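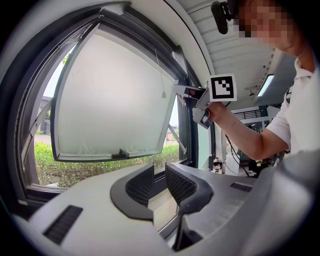
Fig. 1. Top-hung sash, frosted pane, open on its stays. Hedge outside.

BUILDING PHYSICS FOR NON-ENGINEERS
Handout 4 - Natural ventilation, the short version

Read before the March session. Bring a calculator, phone is fine. Slides go up after class, the worked problem at the end does not.

Where we left off

Last handout was heat loss through walls. Today is heat loss through air, plus moisture, plus why people feel stuffy in a room that is not warm. All three come back to the same thing: how much outside air gets in and by what route.

Two drivers. Wind and temperature. That's it. Fans are next time.

Wind

Wind hits one side of a building, pressure goes up there. Other side, pressure drops. Open something on both sides and air crosses. Open something on one side only and you get a weak back-and-forth, mostly near the opening. Rule of thumb for depth in this course: single-sided works to 2.5 times the ceiling height, cross ventilation to 5 times. Past that, assume the back of the room gets very little.

Hedges, fences and parked vans all slow wind near the ground. Weather station numbers are taken up high in the open, so do NOT plug them straight into a ground floor room. Correct them first, table in the reader.

Stack effect

Warm air is lighter. In winter it leaves high and cold air comes in low. Bigger height difference = more flow. Bigger temperature difference = more flow. Both go in under a square root, so doubling the height does not double the flow. People lose marks on this every year.

Neutral level - the height where inside and outside pressure match. Below it air comes in, above it air goes out. Equal openings top and bottom, it sits half way. Make the top one bigger and it moves up. Draw it. Always draw it.

Window types

Top-hung, opening out: hinge at top, air goes in and out around the bottom and sides. Sheds light rain. Effective area is much less than the hole in the wall, the sash is in the way.
Side-hung: large area, catches wind, bangs if not held.
Bottom-hung, opening in: good for night air, sends it up toward the ceiling. Curtains get in the way.
Sliding: half the area at best.

Use EFFECTIVE area in the formulas. Not glass area, not frame area.

Moisture

Short because the reader covers it. Cold outside air holds little water, even at high relative humidity. Bring it in, warm it up, relative humidity falls. So airing a bathroom on a raw foggy morning still drys it out. Half the class will not beleive this, so we do the chart together.

Case: the Clokley rooms

Used all term. Old teaching block, 4 rooms on the ground floor, 3 more above. Total heated volume 1,822 cubic meters. Rimantas Baranauskienė did the tracer gas runs, Līga Šimkus wrote up the comfort survey. Their report is in the reader under Pärn - wrong heading, I know, will fix.

Things to look for in it:
- upstairs rooms stuffier than downstairs, with the same windows. Why? (hint: neutral level)
- almost 300 survey forms back, good return
- complaints peak mid afternoon, the carbon dioxide readings peak before lunch. Discuss.

Worked problem

Take the whole block. Assume 0.5 air changes per hour. Outside 5 degrees C, inside 20. Find flow in cubic meters per hour, then heat loss in watts.

Flow = 0.5 x 1,822 = 911 cubic meters per hour.
Heat loss = 0.33 x 911 x 15 = 4,509 W, call it 4.5 kW.

Now redo at 2 air changes. Then say which figure you would trust and why - one paragraph, no more.

Reading: Stetano notes, ch. on openings. Skip the appendix. Skedby sheet only if your math is rusty.

Hand in on paper, before 10 am, box outside my office.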